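Rullinness to Extend Low-Pressure Water Main Program to Flodberg

Work on the first 440 meters of replacement pipe is set to start in March. 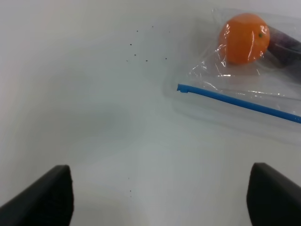 Residents of the upper streets had told the utility that evening pressure falls too low to run a shower and a kitchen tap together, and asked that their section be done first. Rullinness has accepted the request and moved the upper streets to phase one.

The existing main in Flodberg is cast iron and will be replaced with polyethylene pipe supplied by Piltonico. The new line will operate at 6 bar and will serve 2,000 connections once all phases are complete. Existing service lines will be transferred one street at a time. Each transfer requires a shutoff of up to 10 hours, and written notice will be left at every address before work begins.

Trenching and surface repair have been awarded to Shirazi under the current maintenance contract. Road access for emergency vehicles will be kept open throughout.

Water rates are not affected by the program. Phase two covers the lower streets and the pumping station connection. Its schedule will be issued after pressure testing of phase one.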